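Progress report to the Skesto fund, collection of household demonstrations
Sturovon project team, 1/31/26

In this period we continued the collection of hand-held gripper demonstrations for the small objects task. The plan in our application was 600 accepted recordings before June. At the date of this report we have 400 accepted, and 13 more are waiting for the second check.

The work is divided between two sites, Citow and Wannasri. Both sites use the same gripper tool and the same written instructions, but each site chooses its own tables, cloths and objects. We asked for this difference on purpose, so that the learning system does not become used to only one kind of background.

Soft objects have been the most slow part. A roll of gauze changes its shape when the jaws close on it, and a thread can catch on the pads. For this reason we now ask the operators to close the jaws slowly and to hold still for a moment before lifting.

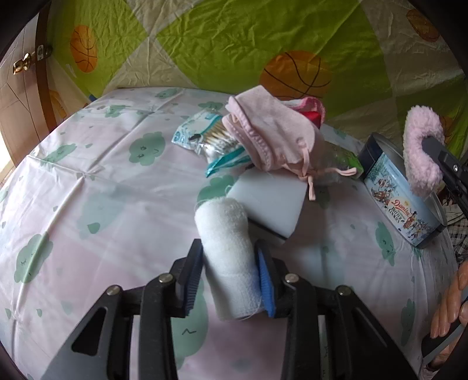
Figure 1. Gripper jaws on either side of a gauze roll, with a box, a drawstring pouch, cotton swabs and a cookie tin on the same table.

We rejected more recordings than we expected in the first weeks. Most of them had one of 3 faults: the object left the view, the operator started before the signal, or the label named a different object. The third fault is almost gone after we changed the label form. The first one still appears, mainly with tall containers.

The first training run used only the recordings from Citow. We do not report a success rate yet, as the test set is too small to be trusted. A run with both sites will follow when the second check is finished.

There is no change in the budget. We would like to move a part of the travel money to storage, and we ask for your written agreement to this.

Recent reports
Setup of the Wannasri site
Instructions for operators, second version
Label form: changes and reasons
Storage needs for Sturovon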